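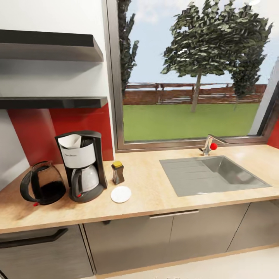
Tosh break room planner: review

Search reviews Go

We run the staff kitchen at Lernero's Sustthorpe site, which feeds tea and coffee to almost 500 people. Tosh, from Braletton, lets you lay out a room on screen and try an automated drinks round in it before buying any hardware. We used it for 3 months.

The layouts are clear. Kettle, coffee maker and sink sit on one short counter, and you can judge the reach between them. Setting up a new room took 20 minutes.

The kitchen staff were worried about hours. None were cut, but the early start has gone and more of the shift is now cleaning and restocking. Two of them like that, one does not.

Weak points: saving is slow, and shift times have to be typed in by hand. The help pages are thin.

Score: 3 out of 5. Worth a trial if you involve the kitchen staff from the start.

Contact us | Copyright Sustthorpe Workplace Reviews | Back to top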